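The Laundry Lesson

Prikidik holds its open day in February, when Lutedside has nothing else on, and this year 200 people took the bus out to see how robots are taught housework. I had pictured a white hall with a rope across it. What we got was a talk, a biscuit and a trip upstairs to watch somebody deal with laundry.

The firm's view is that a robot learns folding the way a child does, by being shown, only with far less sulking and far more showing. A person holds a gripper in the hand, does the job with it, and the recordings go off to be learnt from. The project is called Wonitz. The woman who gave the talk said 300 goes at one kind of garment was a modest start, and a man near me who had plainly never folded anything asked what took so long.

He got his answer upstairs, where we were let in seven at a time and asked not to offer advice. I have strong opinions about sleeves, so this was a trial. You pinch a bit of cloth between two bright yellow fingers, you move it over, you let go, and the cloth does as it likes.
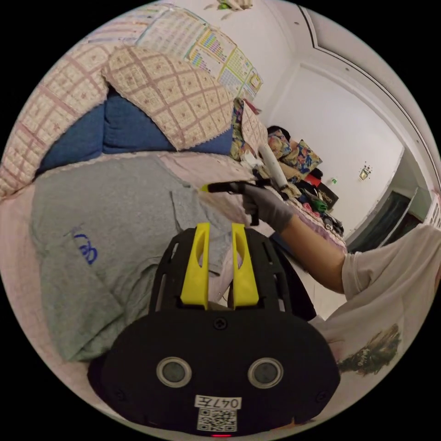 We were allowed a turn ourselves afterwards, on tea towels, which I took as a comment on our abilities. Mine took 2 minutes and ended up a shape I would call a parcel. The grip is light enough, but your wrist soon wants to do things the tool won't — and you start to feel some sympathy for the robot.

The bus back was late. The biscuits, from Srivastava on the high street, were very good.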